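Tavitz Restarts Hardwood Kilns at Brirum With Revised Drying Schedules

December 2, 2022

Tavitz has put the hardwood drying line at its Brirum yard back into service following replacement of the steam coils, the vent actuators and most of the moisture probes. All four chambers are charged. The first three hold red oak and ash intended for flooring and chair stock, and the fourth holds soft maple on a test schedule.

The yard had been air-drying only while the work was done. Customers with standing orders were supplied from the company's Briem site, which runs smaller chambers and doesn't normally handle stock thicker than five quarters.

The main change for buyers is in the drying schedule. Under the old practice a charge of four-quarter red oak was moved from one step to the next on a time basis, with a sample board pulled once a day as a check. Under the new one each step is triggered by the moisture content of the wettest half of the sample boards, read by probe and confirmed by weighing. A charge that is behind stays at its current wet-bulb setting until it catches up. Total time in the chamber is therefore no longer fixed in advance, and the yard has stopped quoting a release date at the time of loading. It will quote one when the charge passes 20 percent.

"We were releasing some loads on the calendar and then finding a spread of three or four points across one pack," said Britt-Marie Myklebust, drying manager at Brirum. "The average was fine on paper. A floor doesn't get laid out of the average."

The longest charge in the commissioning run spent 689 hours in the chamber, from loading to the end of conditioning. It was eight-quarter oak with an initial moisture content above 60 percent, and Myklebust said she didn't consider the time excessive for that thickness. Four-quarter ash from the same run was out considerably sooner and showed no measurable casehardening on prong test after the steam conditioning step.

Each chamber now holds 261 packs in the older, narrower size, or fewer of the wide packs used for export. Stickers have been standardized at three-quarter inch and are to be placed on the same centers in all packs. Mixed sticker thicknesses were found in older packs during the shutdown, including several with half-inch stickers on one side and three-quarter on the other. Such packs will be restacked before loading.

Air movement

Fan speed was the second item reviewed. The previous drives had two settings. The replacements are variable, and the yard has set them at 645 revolutions per minute for the early steps, dropping in stages once the charge is below fiber saturation. At low moisture contents the drying rate is governed by movement of water inside the board, and high air velocity across the face adds to the power bill with little effect on time. Fan direction is reversed every four hours in the early steps and every six thereafter.

Baffles have been hung at the top and both ends of each chamber. Smoke tests before the shutdown showed air passing over the load instead of through it, particularly when a chamber was loaded one pack short of full height. Operators have been told to close the baffles to the load by hand and to record that it was done on the charge sheet.

Records

Charge sheets are now kept in Clulter, the stock program already used by the sales office, with wet-bulb and dry-bulb readings entered at 15-minute intervals. Paper sheets will still be filled out in parallel until spring. A buyer can ask for the sheet belonging to any pack by quoting the number stenciled on the end. The sheet gives:

Species and thickness
Date of loading and release
Initial and final moisture content of each sample board
Result of the prong test
Conditioning time and temperature

Final moisture content is stated as a range and an average. The target for interior stock is 6 to 8 percent. Packs with any sample board above 9 percent are held back and either returned to the chamber or sold as shop grade with the reading marked on the ticket.

Myklebust said that the range matters more than most order forms allow for. Furniture plants tend to specify an average and flooring plants a maximum, and a pack can satisfy one and fail the other. The yard has asked its regular customers to send both figures with orders placed from now on, together with the relative humidity of the room in which the stock will be machined.

That last request has caused some questions. Stock dried to 7 percent and then stored in an unheated shed will regain moisture, beginning with the outside boards and the end grain, and can be at 10 or 11 percent by the time it is cut. Complaints of cupping in finished floors, open joints in chair frames and split seat panels often trace back to this interval. The yard recommends that wrapped packs stay wrapped until needed and that opened packs be stickered in the room where they will be used.

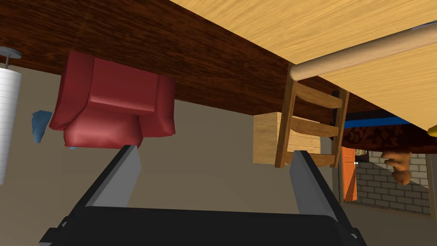
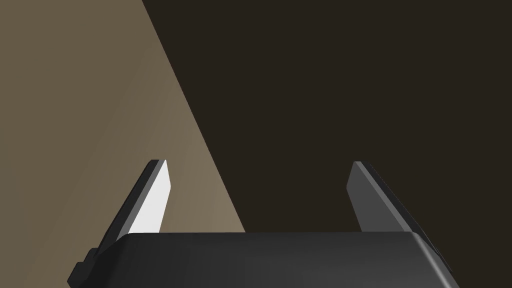

Computer renderings.

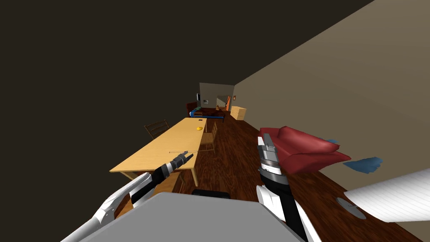
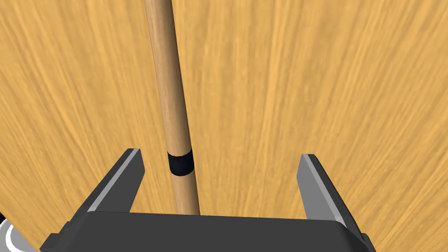
Prices for kiln-dried red oak and ash are unchanged for December. A surcharge applies to eight-quarter stock, reflecting the longer chamber time, and will be shown as a separate line on the invoice. Soft maple isn't being offered until the test charge has been graded. The concern there is sticker stain, which appeared in earlier maple loads at Brirum and was not removed by planing to normal thickness. The test schedule starts at a lower dry-bulb temperature with the vents fully open for the first two days.

Custom drying for outside owners will resume with the next free chamber. The minimum lot is 200 cubic feet of a single species and thickness, end-coated, and sawn no more than three weeks before delivery. Logs and slabs with live edges aren't accepted. Owners of smaller lots may combine them if species, thickness and starting moisture content match, but the yard will take samples on arrival and refuse a combined lot in which the readings differ by more than five points.

The Briem site returns to its own order list once the backlog of transferred orders is cleared. Two of those orders, both white oak, will be finished at Briem under the old time-based schedule, as they were loaded before the Brirum chambers were ready. Their packs will carry a Briem stencil and a paper charge sheet only.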